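The Stand

Jocelyn Ignacio rented the back half of the second floor at Balard, behind the print shop. She had 198 square feet, one window and a radiator that knocked. In May she still kept her coat on until ten.

Armelle Marty came up with the stand in a shopping bag.

"It was my aunt's," she said. "She hung a paper bird on it. The bird is gone."

Jocelyn took it out and set it on the desk. There was a ring for a base, a bar across the ring and one long rod going up from the middle of the bar. It was the color of old rope.

"What do you want done?"

"I want it to stand up straight."

"Did it ever?"

Armelle thought about that. "She kept it next to the wall," she said. "I never looked at it from the side."

Jocelyn wrote a ticket. She put down Marty, one stand, leans. Under price she wrote 91 and then crossed it out, and Armelle watched her do it and didn't say anything.

They moved over to the white table. The foam on it was three years old and had picked up marks from everything that had ever been put down there. Jocelyn no longer tried to clean it. She set the ring down near the blue line, took hold of the rod and let go, then turned the ring a little and tried again.

"Maybe it's the table," Armelle said.

"It isn't the table."
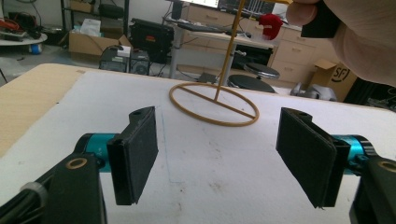

The stand on the white table at Balard.

By noon the radiator had stopped. Armelle had her bag folded under her arm and was reading the notices by the door.

"I could bend it back," Jocelyn said. "It might snap where it meets the bar."

"And if you leave it?"

"Then it leans."

Armelle unfolded the bag and held it open. Jocelyn put the stand in, rod up, and tore the ticket off the pad.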